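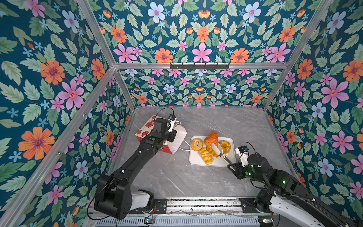

Slide 1. Opening

Good morning. My name is Abelardo Henao, and I am speaking on behalf of the Fistesden group. I shall describe how we gather examples for the learning system at Garenley, and the rules we have adopted for deciding which examples to keep. My colleague Ilango Chacko will take questions on the training itself after the break.

Slide 2. The task

The task on the opening slide is bakery packing. Two arms share one table. The right arm holds the tongs and works in the tray of pastries. The left arm is responsible for the paper bag. An operator guides both arms from start to finish, and the system later learns from the record of those movements and from what the cameras saw.

We chose pastries with care. A bagel, a croissant and a braided roll all need a different hold, and the tongs add a further step between the gripper and the food. The system must learn where the tips of the tongs are, as well as where its own fingers are.

(Pause. Return to the opening slide if the audience asks about the wrist cameras. There is one on each arm.)

Slide 3. What counts as one example

An example begins when both arms leave their rest position and ends when they return to it. Each operator records for no longer than 70 minutes before a break. The limit for a single example is 84 seconds. Anything longer is marked for review by a second person and is not deleted automatically.

Slide 4. Changing the surroundings

The walls of the booth are lined with patterned paper. At Garenley the lining is changed on a fixed timetable, as is the table surface. Our early records, made before January, were all taken against plain walls, and the system trained on them performed poorly when it was moved to the Skindilis site. The present timetable has 24 combinations of wall and table.

Please note that the arrangement of the tray is also changed between examples. Operators are given a printed card and are asked to follow it, even where another order would be easier to pack.

Slide 5. Errors and recoveries

A dropped item does not end an example. If the operator can pick it up again in a natural way, the recording continues and the recovery is labelled. Examples are rejected on 2 grounds only: a fault in the equipment, or a missing camera record.

(Ilango to confirm whether the labels used by the Xue project follow the same wording. If not, leave out the next sentence.)

The same labels are used in the Xue project, so the two collections may be read together.

Slide 6. Access

Requests for the written procedure should be sent to the Fistesden office. The operator cards are supplied with it.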